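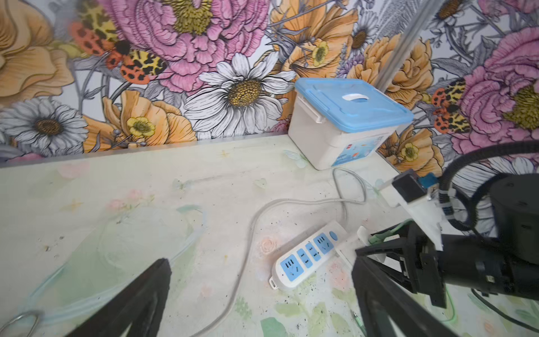 Muammer Demirtaş asks that the power strip go down before anything else on the table, as a cord threaded in afterward always ends up under the storage box. The order of steps in this section has been changed to suit.

Erden Bench Handbook
Section 4: Laying out the table: power strip, cord, storage box, small items
Revised Tuesday, September 3, 2024

2,798 views | 20 shares | 2 comments

4.1 Scope

This section covers a single table against a wall, with one multi-outlet power strip, one lidded plastic storage box and the small hand items in daily use. It does not cover fixed wiring or soldering. For those, see the Debnath room sheet.

The table may have a plain or a patterned top. On a floral or otherwise busy print, small parts are hard to find by eye. Follow 4.6 in full on such tables.

4.2 Before you start

1. Unplug the power strip at the wall and set its switch to off.
2. Lift everything off the table. Do not slide items, as grit under a box will mark a printed surface.
3. Brush crumbs, clippings and dust toward the front edge and into a pan. Do not brush toward the back wall. Debris collects along the metal strip at the foot of the wall and is slow to remove.
4. Wipe the top with a damp cloth, then with a dry one.
5. Check the power cord along its full length for cuts, flat spots and stiff bends. Check each outlet for cracks and scorch marks.

CAUTION: Do not use a strip with a damaged cord or a loose faceplate. Tape is not a repair. Tag the strip and take it out of the room.

4.3 Placing the power strip

1. Set the strip down with the outlets facing up. It may lie square to the table or on the diagonal. The diagonal gives more hand room on both sides when large plugs are fitted.
2. Turn the strip so that the switch can be reached without passing a hand over the plugs.
3. Keep the strip at least 20 cm back from the front edge.
4. If the strip has a hanging tab, leave the tab clear. Do not tie the cord to it. The tab is meant to carry the strip on a hook and will tear if the cord is pulled.
5. Press each plug fully home. Where outlets differ in pattern, match the plug to the outlet and do not force a three-prong plug into a slotted outlet.

NOTE: Label both ends of each appliance cord if more than one is in use. Paper tags fall off within a few weeks. Cloth tape has held since July on the Debnath tables.

4.4 Routing the cord

1. Lead the cord away from the strip toward the back of the table.
2. Let it fall in wide, open loops. A loop should be no tighter than 40 mm across at any point.
3. Keep the cord in front of the storage box or to one side of it. It must not pass beneath.
4. Leave enough slack for the strip to be lifted and turned over.
5. Where the cord drops off the table, run it down a leg and fix it with two hook-and-loop ties.
6. Plug the strip in at the wall last.

CAUTION: Do not wind spare cord into a tight coil while the strip is under load. A tight coil holds heat.

NOTE: A loop of cord lying across the working area is acceptable while the layout is being tried out. Move it to the back before work starts.

4.5 Placing the storage box

1. Set the box at the back of the table, near the wall, with the label facing forward.
2. Choose the side away from the writing hand. If a post or pole stands at the table edge on that side, leave a finger's width between the post and the box so that the latch can swing.
3. Check that the lid is seated on all four sides, then close the latches. On the Muria pattern a latch that hangs free will let the lid lift at one corner when the box is carried by the lid handle.
4. Place nothing on top of the lid. The handle cutout has to stay open to the hand.
5. Load heavy items first and keep the contents below the rim.

A translucent body lets the user see whether the box is full but not always what is in it. Write a contents card and place it inside the front wall.

4.6 Small items

Loose items are to be dealt with at the end of each session and, on patterned tops, at each break.

1. Pick up pointed and hinged tools first. Close forceps to the first catch of the ratchet before putting them down.
2. Lay forceps flat, with the ring handles toward the user.
3. Gather thin wire. Free any tangle by loosening it from the outside. Do not pull on one end.
4. Wind freed wire over two fingers, tie it once around the middle and place it in a small bag.
5. Stand cartons upright with the lid closed. A carton is not a tool rest, and the forceps will roll off it when the table is bumped.
6. Place cylindrical items in a tray or against a raised edge.
7. Return labelled items to the box with the label up.

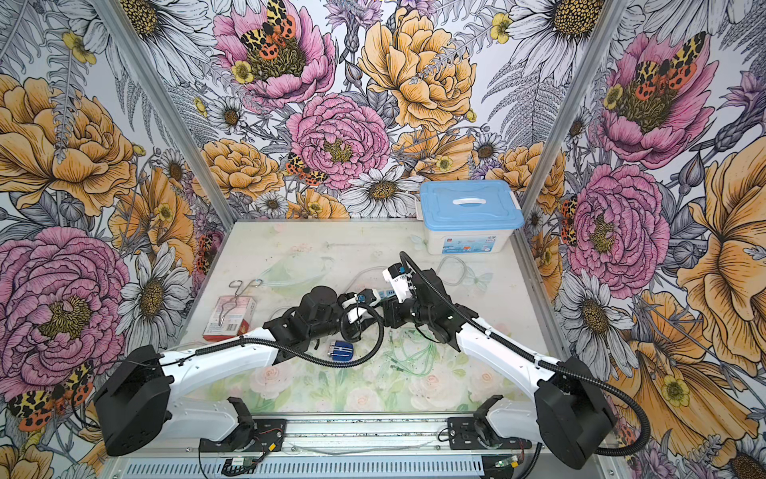 Fig. 2. Forceps on a small carton at left; green wires, still tangled, right of centre.

4.7 Checking the layout

Check the table from the front and then from each side:

- strip switch within reach
- cord clear of the storage box
- lid seated, latches closed
- no wire left on the tabletop
- forceps and other metal tools clear of the outlets
- cartons closed and upright

CAUTION: Metal tools and bare wire ends must be kept away from open outlets at all times, including when the strip is switched off.

If any item fails, correct it and repeat the whole check.

4.8 Care of the top

Printed tops scratch more readily than plain ones. Use felt pads under boxes that are moved daily. Remove tape residue with warm soapy water. Solvent will lift the print, as will most spray cleaners sold for glass.

Changes to this section are kept by Yiğit Taşdemir. Send corrections with the section and step number.

Related items
Section 3: Choosing a table height
Section 5: Lighting for patterned tops
Muria boxes: replacing a broken latch
Winding and bagging thin wire
Ulter shelf inserts, fitting notes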